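### 3.2 Surface condition of reused cartons

Cartons entering the study had already been through at least one delivery cycle.

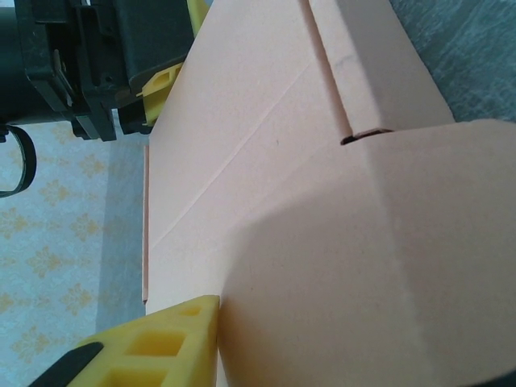 Of the 3312 cartons collected from the Hikance returns depot, 50 were set aside for close inspection and the remainder were graded by eye at the sorting table. Grading followed the Tiver scale, which assigns each panel a score from 0 (no visible damage) to 4 (panel no longer carries load). Panels and flaps were scored separately, as the two fail in different ways during repacking.

**Figure 2.** Close view of a cardboard carton with a thin diagonal crease across the broad panel. A second, fainter line runs roughly parallel to it, lower and to the right, and ends near the lower end of the slot.

Creases were the most frequent defect on the broad panels. We define a crease as any line along which the liner has been bent without tearing. A crease of the kind shown in Figure 2 is scored 1 if it stays within a single panel and 2 if it reaches a slot or a factory fold. Faint secondary lines were recorded but did not change the score. Small marks and specks were ignored unless they coincided with a puncture, which was checked from the inside of the panel with a lamp.

Slots were examined next. The manufacturer's cut leaves a straight edge, and roughness along it can come from a worn die or from handling. We did not attempt to separate the two causes. The opening at the closed end of the slot was treated as a distinct feature, as tears in the cartons from Pliltimora tended to start there and extend along the adjoining flap fold. Where a flap edge had lifted, the carton was closed by hand and the lift scored again under light pressure. Only the second score was used in the analysis.

Flap folds were scored last. A fold line that remained soft and continuous over its full length was accepted. Folds with visible separation of the outer liner were scored 3 and the carton was withdrawn from the packing trials in Section 4.

All inspections were carried out in August in the same room, with the cartons stored flat for 18 hours beforehand. Halilović reports that storage upright produces additional bending near the lower folds, and a short check on our own stock agreed with this. Color was not scored. Differences in tone between adjoining faces depend strongly on lighting angle and showed no relation to panel strength in the preliminary set of 2000 cartons.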